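Thread on reading order for the Spanos books, as the publisher's numbering and the internal chronology no longer agree. Spoilers for book one only.

1/ The series is urban fantasy, set in a port city called Dendness. Vampires run the docks, a shifter clan called the Ronuda runs the rail yards, and the lead, Iraklis Andreadis, is a human notary who witnesses contracts between them. There are 6 novels and 4 novellas.

2/ Publication order is the default recommendation and I have no quarrel with it for a first read. The problem is the novellas. Two were written after book five but take place before book two, and the new omnibus prints them in story order with no note.

3/ If you read the omnibus straight through, you learn who holds the Flosivora lease some 300 pages before Andreadis does. Book three is built on him not knowing. The courtroom chapters lose most of their tension.

4/ My suggested order: books one through three, then the two dock novellas, then book four. After that, publication order works without changes.

5/ A note on the rules of magic, which come up in every discussion. A contract binds a vampire only if it is witnessed, dated and read aloud. A shifter is bound by the reading alone. Book one states this in chapter two and the series holds to it with one exception.
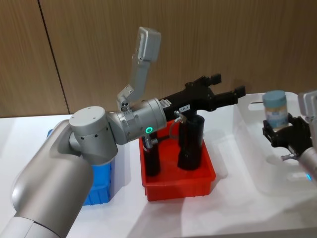 Silver-grey arm, black gripper, green ring light.

6/ The exception is the ferry scene in book four. Čestmír Sokol, the clan's second, breaks an oath that was read aloud in front of him. Readers have filed this as a continuity error. I don't think it is one. The oath is read in translation, and book one says "in the words agreed."

7/ The weak point is the romance. Andreadis and the harbor master spend two books in adjoining offices before either says anything useful, and then the matter is settled off the page between books four and five. The third novella covers it in 50 pages. Those pages should have been in the novel.

8/ Point of view: first person through book three, then alternating first and third. The third-person chapters follow Sokol and are the better written half of books four and five. Shorter sentences, fewer descriptions of fog.

9/ On heat level, as I get asked: low. Two scenes across the whole series, both brief. Violence is moderate, with one long fight in the rail yards at the end of book two that some readers will want to skim.

10/ Audio versus print. The audiobooks drop the contract texts that open each chapter. Several plot points depend on those texts, including the ferry oath. Get print or ebook for book four at least.

11/ The fourth novella is set after book six and can be left until last. It reads as setup for a second series with a different narrator. The clan elections are still unresolved at the end of it.

12/ Correction to 4/: the second dock novella mentions a funeral from the opening of book four. One line, no name given. If that bothers you, move it to after book four and leave the first one where it is.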